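2025-01-14

Third evening on the telly thing and my eyes hurt. Notes before I forget what I think.

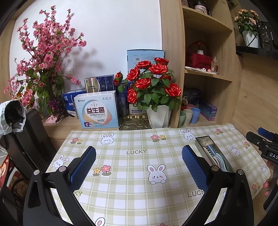

Serena reckons I've got it backwards, that people don't want help choosing, they want something already on when they sit down. She said it over the phone while I was trying to get the Carrasco box to find the network again, so I only half took it in, but it's been going round my head since. Her point - when she was little the set was on and you watched what was on. You might moan but you watched. Now she opens the menu, goes along the rows, goes back, makes tea, goes to bed.

Well, yes. Same here. Last night I spent 25 minutes in the menus and then watched the end of a thing about canals I'd already seen in August.

So. The Limia trial. Supposed to be a plain list, one channel that never stops, made up from whatever you've already got access to. You press one button and it's in the middle of something. Not the start, the middle. Ottavio is very keen on the middle bit, says starting from the beginning feels like signing up for something. I think he's right but it drives me mad with anything that has a plot. Came in halfway through a murder tonight and had no idea who was dead.

What worked: the quiz stuff, cookery, old sport, the house programmes. You can walk in on any of those.

What didn't: drama, obviously. Subtitled films - it drops you in and the subtitles are off, so you've got thirty seconds of fumbling. News from the wrong day, got that twice. Need to tell Ubaldo, he'll say it's the feed and not the box. He always says it's the feed.

Also the sound. Every programme comes in at a different level. Quiet quiet quiet then a trumpet. Neighbour must love me.

The Cesex remote is better than the old one, bigger buttons, but the skip button is right beside the off button and I've turned the whole thing off 4 times tonight. Takes an age to come back. Wrote that on the form. The form has a box for "delight". Left it blank.

Rang Primo after supper to see how he and Gerardo were getting on with theirs. Gerardo won't touch it. He has his programmes, he knows what time they're on, and he's got the paper with the times ringed in biro. Primo loves it, has it going all day in the kitchen like a radio, doesn't look at it half the time. Which is interesting I suppose, and also no use at all for the report because the figures will say he watched eleven hours and adored every minute. Must put in something about that. How do you tell watching from just being on? The old ratings people must of had the same headache.

Asked him if he ever presses skip. He said what's skip.

There are 333 titles in the test list, and it already feels thin by the third night. I'm seeing the same faces. The same man keeps doing up the same barn. Serena would say that's fine, telly was always repeats. I don't know. With repeats on a proper channel you feel someone put it there, someone in an office decided on barn man for a wet evening. With this I just feel the list going round.

Maybe that's the bit to push on at Hisbridge. Less guessing what I like, more somebody with taste and a bad temper making a schedule. Ottavio will hate it, costs wages. Could be one person though, a few hours a week. A "picked by" line in the corner so you can blame them.

To do -
- email Ubaldo re wrong-day news, subtitles
- send back the spare cable
- ask Serena if she'd do a week with it, she'd be brutal, good
- find out if skip can be moved
- form page 5, still not done

Nearly midnight. Pressed the button one more time before bed to check the sound and it was the barn. Watched it to the end, he's put the staircase in the wrong place agian. Phone's on charge, box left on overnight becuase the update wants it.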